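Kitwood Building Meeting, Minutes
December 2, 2021
Posted by Ylva Strand

We send meeting notes by email when they are ready. Enter your address to get the newsletter. You can unsubscribe at any time.

Present: Rizal Oei (chair), Tarun Pal, Rafail Gavalas, Sutrisno Sutanto, Ylva Strand (notes). Owners on the upper floors were told of the meeting and did not come.

Opening. Rizal started late while the radiator in the meeting room was bled. The last minutes were accepted with one change. Tarun did not "welcome" the heating proposal. He said he would read it, and he asked that the word come out.

Heating controls. Rizal presented the offer from Menzies for smart valves on the radiators in the shared areas. The price is $894 for the parts, with fitting extra. The brochure says buildings like ours save a great deal on fuel in the first winter. Tarun asked which buildings. Rizal read out the passage again and it does not say. Tarun asked whether the saving was measured against a building with working valves or one where the old valves were stuck open, as ours are. Rizal did not know and will ask. 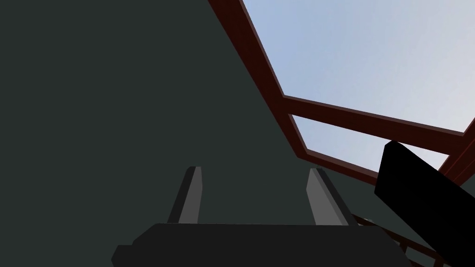
Two gray gripper fingers, open, in front of a dark charcoal-green surface (rendered view).

Sutrisno said he has a drawer full of things that were going to pay for themselves. He would rather see the stuck valves freed or swapped for plain ones first and the bills compared after that. Rafail disagreed. His sister's building put in timed valves and people there are happy with them. Ylva asked if the bills had gone down. Rafail said they had not looked at the bills, but the hall is warmer in the morning. It was pointed out that a warmer hall is what we would expect from burning more gas.

The Menzies offer runs out in January. Rizal thought this was a reason to decide tonight. Tarun said that offers from Menzies have run out before, and a new one has come in the mail each time at the same price. No decision was taken. Rizal to get a second price for plain valves, fitted.

Fuel bills. Ylva passed around the bills she has. There are gaps. The last two readings on the gas account were both estimates, which makes the claimed rise in use hard to judge either way. Rafail felt sure the building is using more. Asked how he knew, he said it feels that way. Ylva to read the meter herself and write the number on the sheet in the boiler room. She asks that whoever keeps taking the pencil from the boiler room stop.
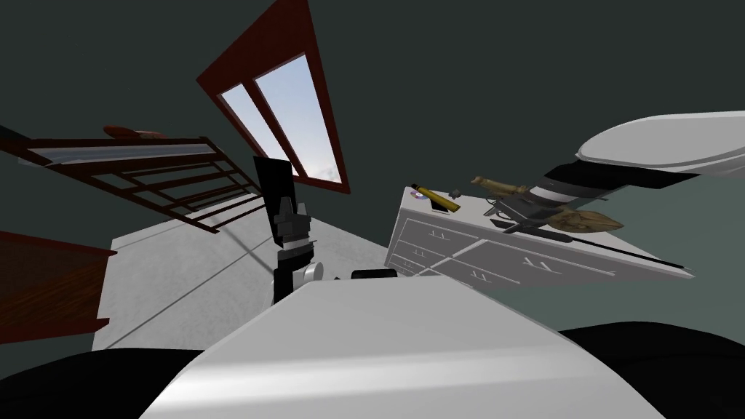

White torso and a black arm, with the window beyond (rendered view).

Drafts and the front door. Isside sent a man to look at the front door in the fall. His report says the door is "at the end of its life" and should be replaced along with the frame. Isside sells doors. Sutrisno took the old felt strip off and put on a new one from the hardware store, and most of those present agreed that the draft is better, though not gone. Rizal said the report should still be taken seriously. Tarun said he was taking it as seriously as he could.

Rafail asked what happens if the door fails outright. The answer is that we pay for a door. Until then it opens, closes and locks. Sutrisno will look at the closer, which slams, and at the bottom hinge. 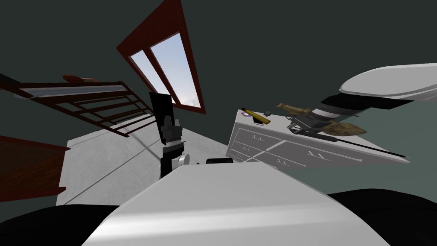

On spending limits, Rizal proposed that he be allowed to approve any repair under $1,000 without a meeting. His case was that small jobs wait too long. The back step was reported and then sat for 119 days before someone came out. Ylva said she had gone through the emails on this, and the step had been approved in the first week. The rest of the time went on waiting for the contractor to call back. A higher limit would not have changed that. Rizal accepted the dates but not the point. Put to a vote: Rizal and Rafail for, Tarun, Sutrisno and Ylva against. The limit stays as it is.

Energy rating. A firm called Jomwood has written offering a free rating of the building, with a certificate to hang in the hall. Tarun had read the small print. The rating is free if we then order work from their list. If we don't, there is a fee, and the letter does not give the amount. Rafail thought it could be worth hearing them out. Sutrisno asked what the certificate would tell us that standing in the stairwell with a coat on does not. Ylva to write back and ask for the fee in figures. If there is no reply, the matter is dropped. 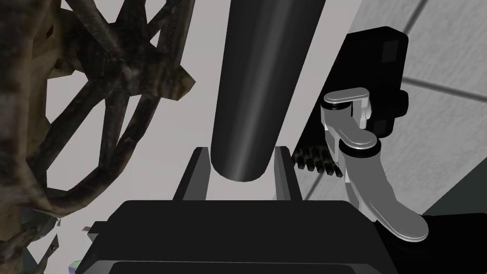 Rizal asked that people stop propping the bin room door open with a brick, as it lets the cold straight into the hall. Sutrisno said he is the one with the brick and he will stop when the bin room light is fixed. Rizal said the light was reported. Tarun asked to whom. Rizal to check.

Actions
Rizal: price for plain valves, fitted; question to Menzies on the savings claim; bin room light.
Ylva: meter reading; letter to Jomwood.
Sutrisno: door closer and bottom hinge; brick.
Tarun: copy of the Isside report to everyone.

Next meeting in January, date to be set by email. Rafail asked that it be held somewhere warmer.

Recent items
Back step: repair finished
Where to leave large boxes
Stairwell radiators: what the old valves do
Notes from the fall meeting (corrected)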